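The magnets come in pairs at Travby, a small teaching workshop that lends science kits to schools. Its coordinator told us the horseshoe pair is kit 451.

"One leg red, one leg dark," she said. "Lay them on cloth – they slide too easily on a bare table."
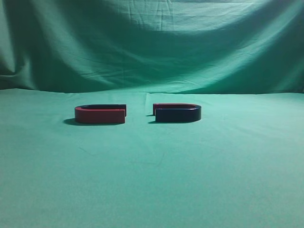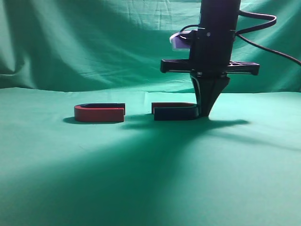
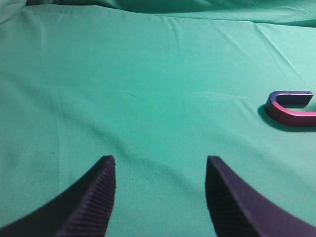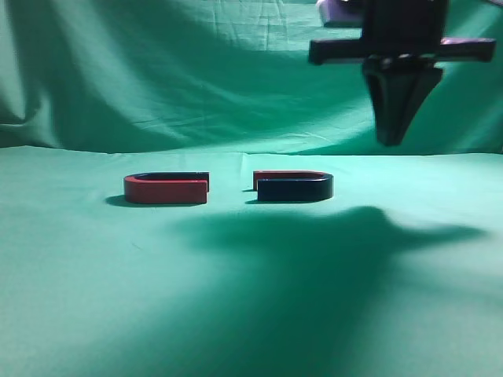

Kit 451 session at Travby, on the green cloth.

Children of eight get it quickly, she said. "They turn one over and try again." Loans run up to three weeks, and the next batch goes out in September. "Please send the keepers back too."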